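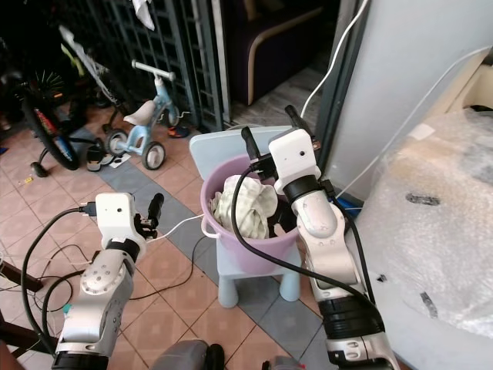 Medicine goes off faster in a bathroom cabinet than in most other parts of the house. Steam from the shower gets in around the door, and cotton in the bottle holds the damp. Once or twice a year, take everything out and go through it. Keep something at hand for the empties, and put it at a height you don't have to stoop to - a plastic bucket on a low stool, like the lavender one on the light-blue stool, does fine. Boxes and leaflets can go in there. Old tablets should not. Put those in a separate bag and take them back to the pharmacy.

**Where to keep it**

A bedroom closet shelf is good, or a kitchen cupboard well away from the stove and the dishwasher. It needs to be out of reach of children, and a latch is worth the trouble. Leave tablets in the bottle they came in unless you use a weekly organizer.

**Weekly organizers**

Wash the organizer by hand in warm water with a drop of dish soap. Leave the lids open overnight on a clean towel and fill it the next day. Ask the pharmacist first which of your tablets can be out of their bottle.

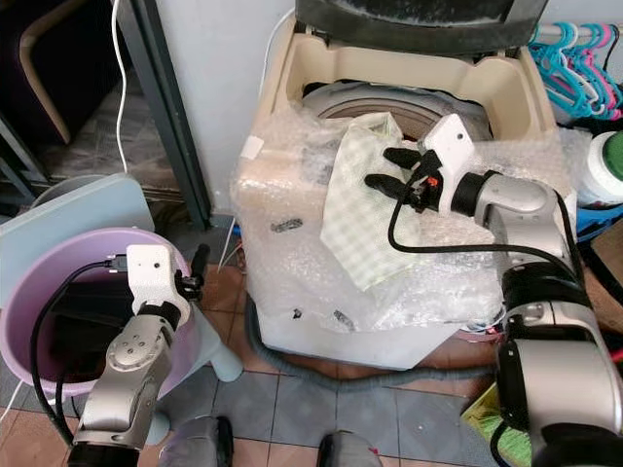
If a lid no longer snaps shut, replace the whole thing. Ours is a plain Lellon with 14 compartments, morning and evening, and it has lasted five years.

**Eye drops and liquids**

Write the date you opened the bottle on a strip of tape. Read the label for how long it keeps after that. Rinse measuring cups after every dose - dried syrup hides the lines.

**Keep a list**

Tape a list inside the cupboard door with each name, strength and time of day. Jhun Pangilinan sent in this one: he keeps a second copy in his wallet and changes both in April, when he clears the shelf.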